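Shoelace Thursdays: the gallery

Welcome to our October page! We're building up a big library of everyday hand jobs for the Arulell learning system, and shoelaces are by far our favourite. The count stands at 1,582 clips so far, each 30 seconds or shorter.
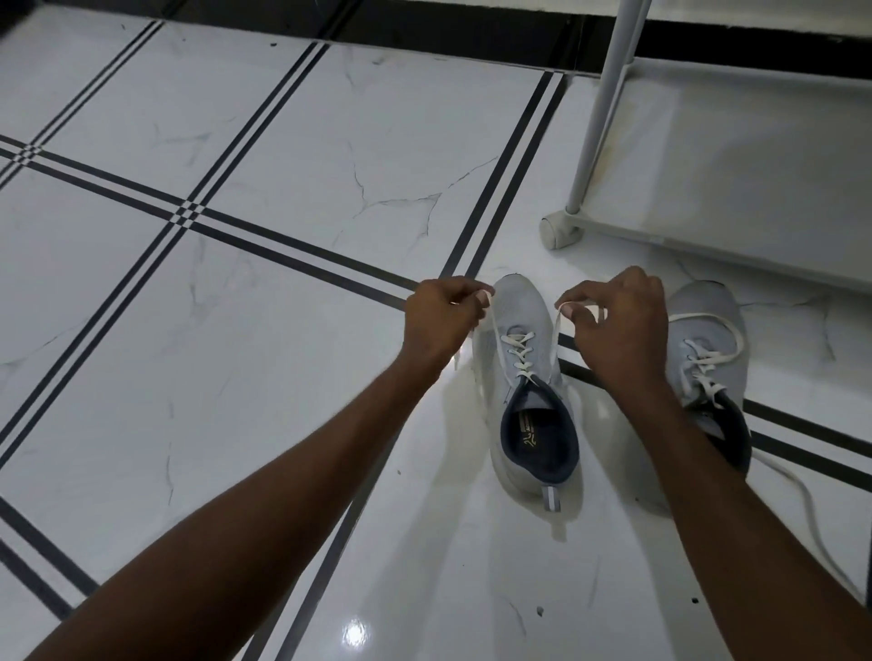
Laces are brilliant teaching material for a learning system, floppy and fiddly and never in the same place twice. Mahnaz Taheri picks the tasks each week and she's keen on pairs that are mid-muddle, so a stray end trailing across the tiles, like the one from the right-hand shoe, is very welcome. White laces on pale grey mesh are a tough match for the software too, and we want plenty more of those.

Next up are buckles and zips, with 90 clips planned over two sessions at Skastach. If you tie your bows in an odd way, please come and show us!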